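The shelf above my sink fell down in July, in the middle of the night, with a noise that made me think somebody had come in through the window. When I switched on the light there were mugs in the sink and mugs on the floor, and one plate still standing up as if nothing happened. I lost most of what I had. I was sad for one evening, and then I noticed that I was also a little relieved.

I must explain that I was a person with 24 mugs. I live alone. When I moved to this flat my aunt gave me a box, and my old colleagues gave me another box, and after that people continued to give me mugs for every birthday, I think for the reason that I drink a lot of tea and I am difficult to buy for. I never said no to a mug. They stood on that shelf two deep, and I always used the same ones from the front row.

After the accident I did not want to put up the same shelf again. My neighbour Riaan Buthelezi looked at the wall and knocked on it in several places. He told me the plaster is too soft there and I could fix it only if I opened a large piece of it. I thanked him and decided to leave the wall in peace. I filled the holes and painted them, and the paint is not quite the same white, but only in the morning you can see it.

So the question was where the mugs should live. The cupboard is full with pots. On the windowsill they would get dusty, and I like to open that window. Chantelle Naidoo, my friend from the evening course, has used a mug tree for years and she told me to try one. I had always thought of a mug tree as something for grandmothers. I found mine in Vinivar, the second-hand shop behind the station, for 3 pounds. It is a simple thing in light wood, a post on a round base with pegs. I put it on the table and left it there to see if I would get used to it.

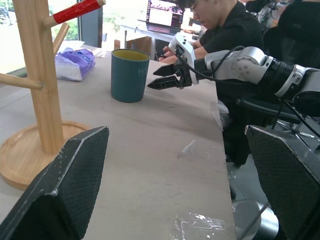
Does a mug tree take too much space on a small table? Mine takes less than I expected, as the mugs hang above each other and only the base needs a place, but you have to keep some free room on every side for the handles and for your hand.

The second part I learned slowly. In the first days I had pushed the tree close to the wall, and each time I took a mug from the back I hit my knuckles. Now it stands a little away from the wall and I can turn it. I also learned to hang the heavy mugs low and to fill opposite sides first. If I hang two big ones on the same side the whole thing feels nervous when I touch it.

Not every mug wants to hang. One of my favourites has a very small handle, for one finger only, and it goes on the peg but then I need both hands to take it off again. This one lives beside the kettle now. Cups without handles must of course stand somewhere too, and I have not solved this. At the moment they go where there is a place, like everything else in my kitchen.

What I did not expect is that I wash up more often. With the old shelf I could take a new mug each time and leave the used one in the sink, and I could continue like this for many days before I felt ashamed. With so few mugs I rinse the same one after breakfast, dry it and hang it back. Water stays inside if you hang it too early, so I put it upside down on the cloth first – my aunt would do this with every cup and I used to laugh at her.

A few mugs which survived the fall I gave away. Nosipho Mthembu from the second floor took the ones with flowers, and she promised me that I can visit them. I kept the plain ones and one ugly one from my old office, which I could not explain to anybody.

Chantelle asked me last time if I will buy a second tree, for guests. I told her that when more people come than I have mugs, somebody can drink from a glass. She is bringing her own next time, she says, and some of her lemon cake, so I must clear the table before she comes.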